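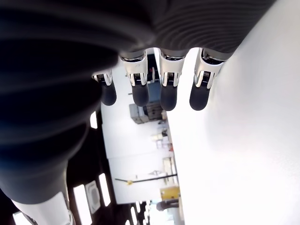 Short Fiction

The Skotine entry had a hand with four fingers, and by February three of them worked.

We had the room behind the machine shop at Katstead from four in the afternoon until they locked up. The task for the Flerkell round was posted on the door: pick up an egg, carry it across, set it down in a cup. The egg could be raw or boiled, but raw was worth more. We had written RAW on the form in pen, so that was settled.

My job was the fourth finger. It closed when it was told to, but it closed late. The other three would have hold of the egg and then the fourth would come in and push. I had been through 46 eggs. My mum had stopped asking why I smelled like a cake.

"It's the cable," said the captain.

"I changed the cable."

"Change it again."

I changed it again. I peeled the sleeve back, ran the new line, checked the spring and rolled the sleeve down over the lot. It took most of an hour. Then I sat on the floor and ran the close command with nothing in the hand, over and over, watching the tips. One, two, three. Four.

The log said the delay was the same every time. I hadn't looked at it that way before. I'd been treating it as a fault, something that got worse or better. I scrolled back through 1,620 lines and it was the same number all the way to the top.

"What if we leave it?" I said.

"Leave it late?"

"Leave it late and start it early."

The captain came over and read the log, and then read it again with a finger on the screen. On the other bench they were arguing about whether the team was still called Fu or whether that had only been for last year. They'd been arguing about it for 14 days.

I typed the change in. It was one line. I put an egg on the folded tea towel and moved my chair back, out of habit.

The hand came down. The fingers closed – I couldn't have told you which was last. It lifted.

"Don't say anything," said the captain.

The arm began to turn toward the cup.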